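Subject: Re: [packing-floor] Two-arm cell for mixed snack and drink orders - what happens to the pickers?

Javiera Herrera wrote:

> We are looking at a two-arm cell for the mixed orders at Stastside,
> the ones with crisps and soft drinks going out together. The supplier
> (Fekanik) says it will take over the small-order bench and that the
> people there can be "released to other duties". I have been asked to
> write the staffing side of the proposal and I do not know what those
> duties would be. Has anyone run one of these next to people for more
> than a trial? I would like to know:
>
> - what the pickers do all shift once it is in
> - whether the grade or the pay changed
> - what went wrong that was not in the manual
>
> We do about 400 mixed orders on a normal day, more in July.

Javiera,

We have had a pair of arms on mixed orders at Desine since last July, so I can answer most of this. I look after the line maintenance side and sat in on the staffing meetings, but I was not party to the pay talks, so treat that part as second hand.

Your supplier's phrase is the same one we were given. In our case the small-order bench had four people per shift before, and it has three now. The fourth post moved to goods-in. The original plan was to go down to one, and that plan lasted until the second week.

What the three do is different from what they did. One person loads and faces up. The cell takes goods from an open-fronted wire rack, and everything in the rack has to be where an arm can get at it. Bottles go upright on the rack floor with a gap between them, bags go on top. A picker used to be able to reach past one bottle to get another without thinking about it. The arm will plan a path round the front one if there is room and will stop and ask for help if there is not. So the loading job is now mostly a spacing job. It is lighter than picking but it needs more attention, and our people found it tiring in a different way. We rotate it every two hours.

The second person handles exceptions, meaning anything the cell has stopped on. The third does final check and sealing as before.

Bottles and bags behave very differently as loads and you should have them costed separately. A capped bottle is a rigid cylinder with a neck and a known grip height, and once the height was set for each size we had few problems with them. Part-filled ones are a nuisance as the weight is lower than the table says and the liquid moves when the wrist turns. You will not be shipping part-filled bottles, but you will probably be using them for teaching, as we did, and the force settings you arrive at that way are too low for full stock. Redo them with full ones before you sign anything off. 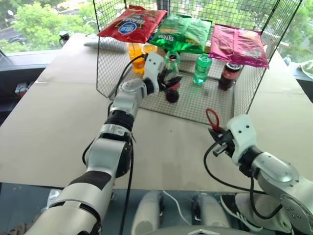
Bags are slower. The film creases, the air inside moves away from the fingers, and a bag that overhangs the edge of the rack gets picked at the corner and swings. We cut the closing speed by half for bags and had the loaders push them back from the front edge. That instruction is on the rack now, on a printed card, and it is the one thing agency staff get told before they touch anything.

Cable routing is the item that was not in the manual. The gripper cables on ours run outside the arm and need enough slack for the full reach of the wrist. Too little and you get connector faults at the far corner of the rack. Too much and the loop hangs low enough to brush the work surface. We changed the clips twice. I would ask Fekanik to show you the arm at the four extreme positions of your own rack, with the cable fitted, and have one of the pickers present. Ours spotted the snag before the engineer did.

We also lay flat cardboard on the work surface. It stops the fingers marking the top if a height is wrong and it costs nothing. It does need replacing, and the seams lift, so put it on someone's list.

On grade: the exceptions job went up one band after about five months. The loading job did not, and this is still being argued. The case for raising it is that the rate of the whole cell depends on how the rack is laid out. With a good loader we get 500 orders through in a day. With a new one we have seen it as low as 200, and the figure on the screen is reported against the cell, so the loader's part in it does not show. My advice is to settle before installation who can see that figure and what it may be used for. We left it until afterwards and it caused more bad feeling than the loss of the post.

On training: two days from the supplier, given to supervisors only, was not enough and went to the wrong people. The pickers learnt by watching. We have since written our own notes, which run to nine pages and cover restart, hand-guiding the arm clear, and what each stop code means in plain words. I can send them to you off list. The restart section will not match your controller but the rest should carry over.

One thing that did improve is wrists and shoulders. The old bench meant reaching at arm's length for the whole shift, and complaints to the site nurse about that have dropped. I would put it in the proposal, but separately from the headcount argument, or it will be read as an excuse for it.

There was a longer thread on this list from the people at the Lagos depot, who have a much bigger installation and stock over 2,000 lines. They kept a fully manual bench running alongside for anything in a torn or odd-shaped pack. We did not, and have since had to put a small one back.

If you send me your rack dimensions and the list of pack sizes I can tell you which ones I would expect trouble with.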